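Marulico Fruit Share: Frequently Asked Questions
Last updated August 2021

What is the Fruit Share?
The Fruit Share is a weekly collection scheme operated by Marulico for households in Flumalville. Members receive bagged fruit, packed at the Adell premises and held there for collection.

Who may join?
Membership is open to any household with a Flumalville address. There are at present 331 member households. Applications received when the scheme is full are placed on a waiting list in order of receipt.

How much fruit is in a share?
A standard share consists of 2 bags. The contents depend on the season and on what our supplier, Coelho, has available. Large fruit is normally bagged singly.

May I choose what I receive?
Members may exclude one kind of fruit by notifying the office in writing. We regret that individual selections cannot be made up at the counter.

How are the bags closed?
The handles are knotted together at the top. Members are asked to lift each bag from beneath, as a knotted handle can tear under a heavy fruit. Bags should not be hung from bicycle handlebars.

Why are plastic bags still in use?
Paper sacks were tried in March and withdrawn following complaints of splitting. Clean bags may be returned at the counter for recycling. Over 500 have been returned to date.

Blue bags on the packing table:

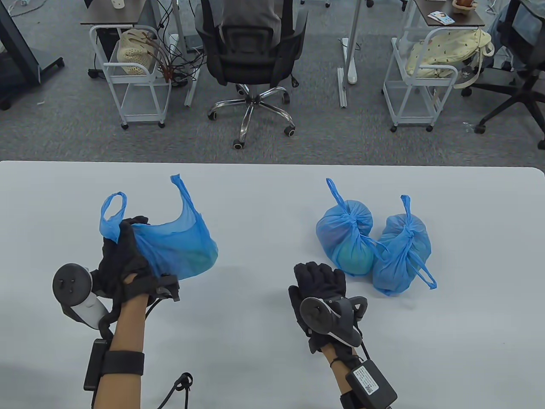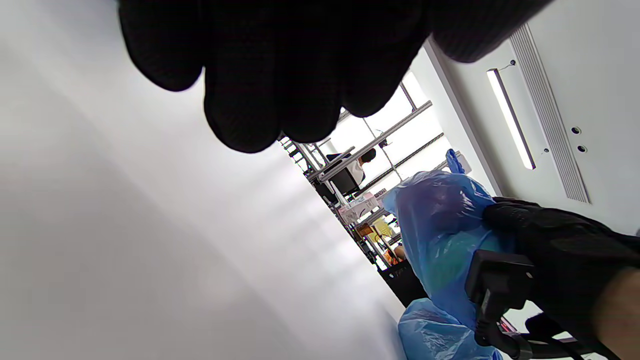
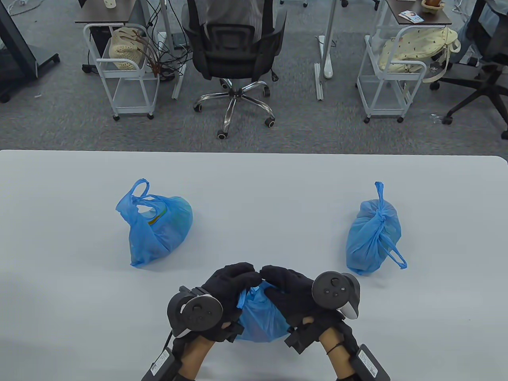
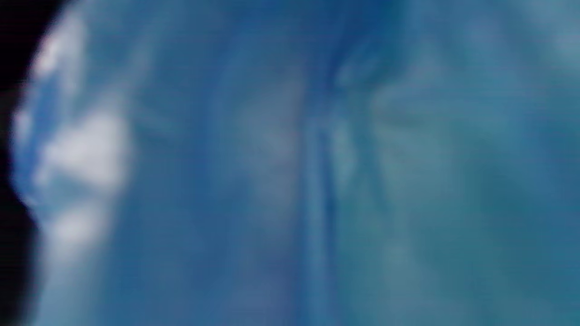
How should the fruit be stored at home?
Please untie the bags on arriving home and remove the fruit. Whole melons may be kept in a cool room until ripe. Once cut, they should be covered and refrigerated.

What if my fruit is damaged?
Damaged fruit should be reported to the office by the end of the day following collection. A replacement will be added to your next share where stock allows.

May another person collect on my behalf?
Yes. The person collecting must give the membership number and the name of the household.

How do I end my membership?
Written notice of 16 days is required. Any share already paid for may be collected during the notice period or transferred to another member household.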